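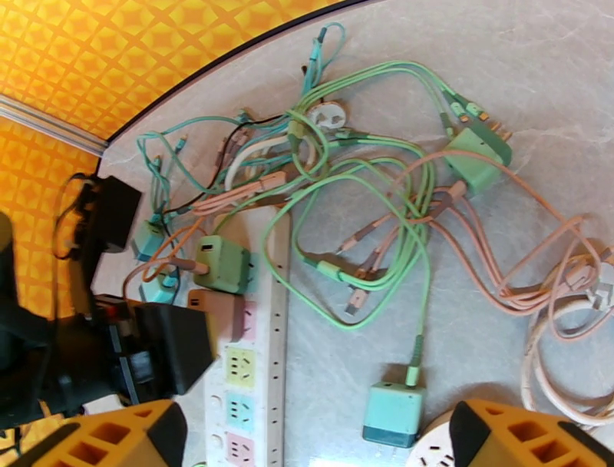
Chargers, cables and a power strip with pink, yellow and teal socket panels.

Vumgate Cord Roll, item 1415

I started sewing these for myself, for the very unglamorous reason that I owned a drawer I couldn't close. Old phone chargers, the lead for a camera I gave away years ago, a printer cable (why did I keep the printer cable?), all of it in one big nest. I tried freezer bags, then a shoebox, and then one December I cut up a leftover piece of canvas and made the first roll on my kitchen table. It was crooked and I used it for ages.

The Cord Roll works like the rolls chefs carry their knives in. You lay it flat, slide your cables into the pockets, fold the top flap down, roll the whole thing up and buckle the strap. Mine lives on a shelf next to the cookbooks and my travel one stays in my suitcase.

There are six pockets. Four are narrow, for ordinary charging cables, and the other two have a folded gusset at the bottom so a chunky charger can sit in there without stretching the seam. I changed the gusset this year after Gertraud Sutter wrote to tell me her laptop charger kept popping out on the train. She was right, the old one was too shallow! If you have an older roll and want the deeper pockets, send me a note and I'll tell you what I can do. It depends on how much seam allowance yours has.

The canvas comes from Woltberg, a small mill whose cloth I've been buying since the second batch. It's stiff when you get it. Give it a couple of weeks of rolling and unrolling and it relaxes nicely, and please don't put it in the dryer to speed things up (I did, and it came out a different shape). Cold wash, hang it up, iron it from the back if you care about that sort of thing.

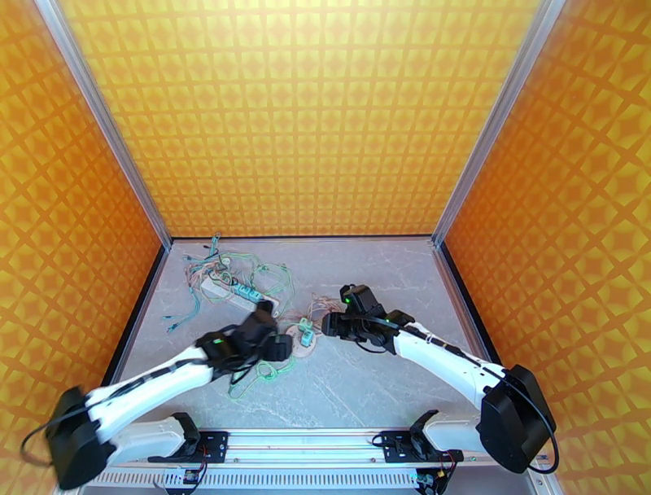
A word on how to wind your cables before they go in, as I get asked this a lot. Make loose loops about as wide as your hand and let the cable go the way it wants to go. Don't wrap it tight around the charger, which is hard on the bit where the cord meets the plug. Close each bundle with one of the cotton ties that come with the roll. And let anything warm cool down first, please.

Colors: Haleo (a soft blue), Zapata (brick red) and plain undyed. I'd love to offer a green but I haven't found one I like yet, and I've looked at a lot of greens.

The details
Pockets: 6
Cotton ties included: 3
Weight, empty: 200 grams
Strap: cotton webbing with a metal buckle
Care: cold wash, line dry

I sew in small batches, so if your color shows as sold out, leave your email in the box and I'll write when the next lot is finished. Every roll goes out in a paper mailer with a care card. If you'd like your initials on the flap, put them in the order notes, up to three letters, and allow an extra week. Rolls with initials can't be returned, but anything else can come back to me unused and I'll refund you when it gets here.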